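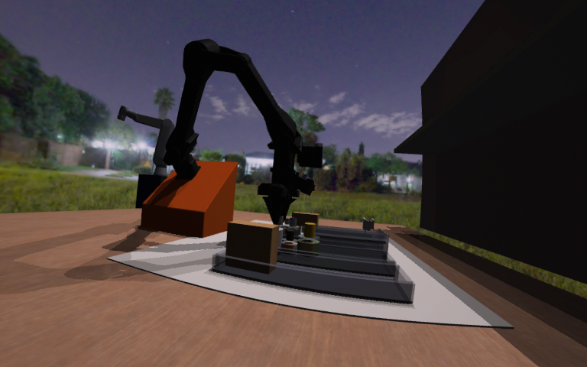 Moen Street Community Hall – Kitchen and Main Room Safety Check
Saturday, July 9, 2022
Checked by: Delyth Rowlands, with Damir Hodžić holding the ladder

Front entrance and ramp – OK
The handrail is nice and firm again, thank you Damir! The mat still curls at one corner, so please lift your feet until the new one comes.

Fire extinguishers (2) – OK
Both gauges in the green, pins and tags in place. The one by the stage had a coat hung over it, and I do understand, the hooks fill up fast on a Friday, but please find another spot.

Exit signs – NEEDS ATTENTION
The back door sign is out. I tried a new bulb and got nothing, so it wants an electrician. Esperanza Schumacher has the number.

Folding chairs – 79 checked, 12 set aside
Mostly loose rivets, and one seat split right through. They're behind the piano with red tape on. Please don't borrow them, even for a minute, even for the quiz.

Stove and hood – OK
Burners all light properly. The hood filter was greasy (well, very greasy) and has had a good long soak in the sink.

First aid box – NEEDS ATTENTION
Plenty of bandages, but the burn gel is past its date and somebody has walked off with the scissors. If they're in your sewing bag, no hard feelings – just pop them back.

Smoke alarms – OK
Tested every one, with apologies to the toddler group next door.

Next full check: October, Jeanie Rutherford to lead.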